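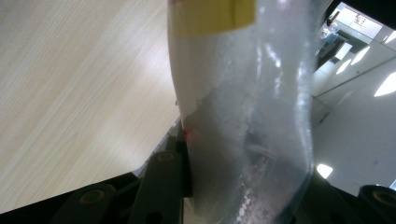

Abena Mahama had picked up the bag 60 times before lunch. She closed the grip, lifted, carried it to the far end of the table, set it down and let go. Then she pressed the pedal to mark the end of a try and did it again.

"Slower," said Vũ from the other desk. "You're dropping it."

"I'm putting it down."

"The file says you're dropping it."

She tried it slower. The plastic slid between the fingers and she had to squeeze a second time to keep it. On the screen the count went to 61.

The job at Clilis had been posted as light handling work, five days a week, no experience needed. She had nineteen years of experience. At the Kendport packing plant she had moved bags like this one all day with her bare hands, and had never once thought about where her thumb went. Now she thought about it all the time. With the gripper there was no thumb. There were hard black fingers and a trigger, and whatever she did with them would be played back to an arm in another building that had never held anything.

"What happens if I do it wrong?" she had asked the first morning.

"It learns it wrong," Vũ said. "So we throw those out."

After lunch he let her watch the arm on the video link. It reached over a table much like hers, stopped above a bag, and waited. Then it came in low from the left, closed, and gave the bag a small shake before lifting.

"Why does it do that?" Vũ said. "The shake. Did we ask for that?"

Abena leaned closer. Her mother used to do it with rice, to hear how full the sack was. She had done it at the plant for years, and the supervisor had told her more than once to quit.

"It's so the weight goes to the bottom," she said.

Vũ wrote that down. The arm carried the bag across, set it down slowly and let go.

"I can cut it out," he said. "Takes a week, maybe."

"Does it drop fewer with it or without?"

He looked through the numbers for a while — 3468 tries, hers and everyone's.

"Fewer with," he said.

She went back to her table, picked up the gripper and put her foot on the pedal.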